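Skamska Shaggy Plush in Bottle Green: a long-term review
By Elie Bitar
September 2020

Let me get the bad news out of the way. If you own dark pants, this plush will find them. I have had mine since January and I'm still picking green hairs off a coat I wasn't wearing when I opened the package.

I bought it for my niece Malsha, who was turning three and wanted "a green one." A green what, she would not say. Her mother, who could have helped, suggested I use my judgment, so I used it on the largest, hairiest thing in the Skamska catalog. Malsha thanked me politely and went off to play with the ribbon. The plush came home with me "for now," and it has been living here ever since.

So this is a review by a grown man of a stuffed animal. I've reviewed worse. (See my thoughts on the Brillero salad spinner, which several of you wrote in to disagree with.)

First, the fur, which is what you're paying for. It's dense, it's shaggy, and the color is better than it looked on the website, where it came across as pool table. In person it moves between bottle green and emerald, and the tips of the pile go pale when the light gets to them. Down in the folds it drops to a dark teal. My sister calls it "swamp." She has a beige couch and should be ignored on matters of color. 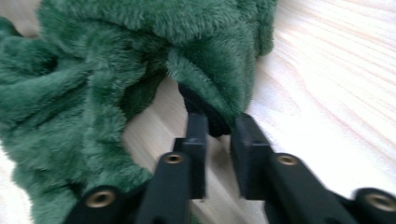

Folds, lumps and a bit of the black fabric underneath.

It does not hold a pose. Put it down any old way and it slumps into ridges and valleys like an unmade bed, and you'll spend a while hunting for the end you meant to pick up. Some people will find this charming. Mervyn Whitlock, my neighbor, thought it was a bath mat and wiped his feet.

Matting is my main complaint. The pile was gorgeous out of the bag, and by spring it had started to clump a little, with tufts sticking out in all directions. I tried a pet brush from Vilar, which worked nicely for an evening. Then I tried a wide-tooth comb, which took longer and worked better. Go with the lie of the fur and don't yank. The care tag says to wipe with a damp cloth and allow to air dry, and I can report that air drying takes most of a weekend and the use of your only good chair.

Now, the question of what it is. The order confirmation just said "plush, green, lg." I say elephant. There's a trunk, thick and furry and hanging straight down, and there's a big floppy shape off to the side that I'm prepared to call an ear. Lama Awad, who sells toys for a living and saw it at my place over the summer, said "anteater" and would not be moved.
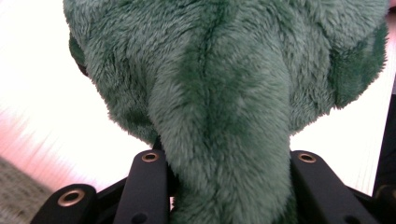 The trunk, and my whole case for elephant.

The sewing is decent. A seam runs down the middle toward the trunk, and the fur parts along it just enough that you'll spot it if you go looking. I went looking, and I also gave it a few tugs in the interest of journalism. Nothing popped. I'd have liked the pile teased out over the join a bit more at this price, but I've owned sweaters that were put together with less care.

About that price. I paid 44 dollars plus shipping, and the Waweru elephant I nearly bought was 15. The Waweru has short fur and a sewn-on smile, and it will sit up on a shelf and look like an elephant from across the room. If that's the job you need done, buy that one and spend the difference on lunch. The Skamska is for people who want something to sink a hand into during a phone call, and I've taken some very long phone calls this year.

Shedding, since you'll ask: heavy for the first couple of weeks, then moderate. I'd estimate it has lost roughly 1000 hairs, and I've eaten a few of them.

Would I buy it again? For a toddler, no. Mine preferred ribbon. For myself, I suppose I already did.

Four stars. I've taken one off for the coat.

Update: Malsha visited and asked for it back. I told her we'd talk about it when she's older.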